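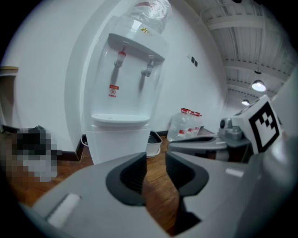 Drototard: sponsorship and takings records from charity golf days

What is in it

302 rows, one per team entry, typed up from the paper sheets of 10 charity golf days played at Lundero and Ham. Each row has the team name, the entry fee, the sponsor if there was one, and what the team raised on the day.

Where it came from

Rochelle Brannigan typed in the Ham sheets. The Lundero ones came as a spreadsheet with no notes, and I have my doubts about them. Every team there seems to have raised a multiple of five pounds, which I find hard to believe of people emptying their pockets at a raffle table.

Columns

event: short code for the golf day
team: as written on the sheet, spelling mistakes kept
fee: pounds, before any discount
sponsor: blank in 199 rows
raised: pounds, as claimed

"As claimed" is meant literally. We have bank slips for 3 of the events. For the rest you are trusting whoever held the clipboard.

What not to do with it

Please don't use it to show that golf days "work". Costs are missing throughout: green fees, prizes, the hog roast. A day that took plenty may have handed over very little.

Known problems

Eno appears both as a team and as a sponsor. They may be the same people. I haven't merged them.
Rows from the December event have no fee at all.

Corrections are welcome if you have the paper to back them up.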